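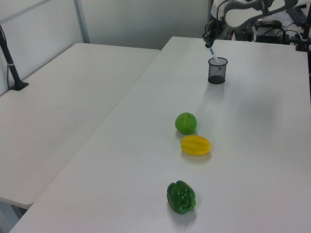
Marker, mesh cup and play produce on the long table.

Table Tips for a Small Robot Arm

We built our arm in the shared workshop at Plundetura, and most of the trouble came from the table and the cables. These are the things we would do again.

Clamp everything. A camera pole that only stands on a base will creep each time someone leans on the table. Use a clamp with a flat foot, tighten it, then check it again after an hour. Draw a pencil line along the foot so you can put it back if it gets bumped.

If you have two tables, leave a narrow gap between them. With the camera pole on one and the arm working over the other, the shaking does not pass across as easily.

Run the camera cable down the pole and tie it low. Leave slack at every joint of the arm. Move the arm by hand through its full reach, power off, before you close the last tie.

Start with pens. A marker standing in a mesh cup is easy to grip and cheap to drop. Set the gripper to close just above the rim. Any lower and the fingers catch on the wire. If the cup tips, put a few steel washers in the bottom.

Use artificial fruit and vegetables for the next step. They don't bruise or leak, and you can put them back in the same spot in September that you used in the spring. Pick different shapes. A round lime rolls when the fingers touch it off center, a star fruit has ribs to deal with, and a bell pepper on its side is wide, so check how far your gripper opens first.

Wipe a white table with a damp cloth and let it dry before you turn the camera on. Glare from a wet patch cost us an evening. Marker stains come off with rubbing alcohol, but test a corner first.

Keep the speed low while you are learning. Ours stayed at 100 on the Sorosel controller for the first 900 moves, and we only raised it after the clamps had stopped slipping.

Switch off at the wall before you change a finger or a cable.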